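4. フォーム文字の貼り付けと収納

Prundaの文字セットを布バッグに貼って使う場合の手順。バッグは別売(Bretgateの黒、ファスナー付きで確認済み)。

用意するもの
・布バッグ
・フォーム文字(オレンジ、水色)
・付属の両面シール
・乾いた布
・卓上オーガナイザー(仕分け用、なくても可)

手順
1. バッグの中身を全部出す。ポケットも。
2. 表面のほこりを乾いた布で拭く。ぬれた布はNG、シールがつかなくなります。
3. 平らな机に置く。しわは手で伸ばす。
4. 大きい文字から仮置き。小さい形はあと。多少斜めでもOK。
5. 位置が決まったらシールの紙をはがして貼る。1枚につき4秒押さえる。

注意:ファスナーの歯にかからないように。上のパネルに貼るときは、縫い目から指一本ぶん空ける。開閉で引っかかって端からはがれてきます。
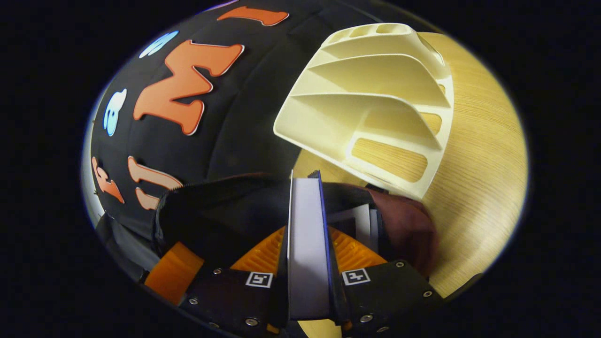 6. 全部貼れたらファスナーを一度最後まで開けて、閉める。引っかかる文字があれば貼り直し。
7. 余った文字はオーガナイザーへ。色別でも形別でもどちらでも。オレンジは数が多いので下の段が楽。
8. バッグに中身を戻すのは翌朝いこう。すぐ入れると生地が張って浮きます。

メモ:シールは1シート100枚。予備はSengarの売り場、品番297。文字セットとは別の袋なので間違えなように。

メモ:丸っこい形は向きがわかりにくいです。「8」は逆さでも同じに見えるので気にしない。「M」と「W」は注意、貼ってから気づくと面倒。「U」も横向きに貼りがち。

警告:小さいパーツは口に入る大きさ。3歳未満のお子さまの手の届かない所で作業、保管してください。

はがすとき
端からゆっくり。のりが残ったらシールの切れ端でぺたぺた取る。溶剤は使わない(フォームが縮みます)。ドライヤーも不可。

洗濯
文字を貼ったままの洗濯は不可。汚れは固くしぼった布で、文字をさけて部分拭き。干すのは日かげで。

文字が足りない、色がちがう場合は袋の裏のBotent窓口まで。レシートは捨てずに。

次は「5. 文字の並べ替え」へ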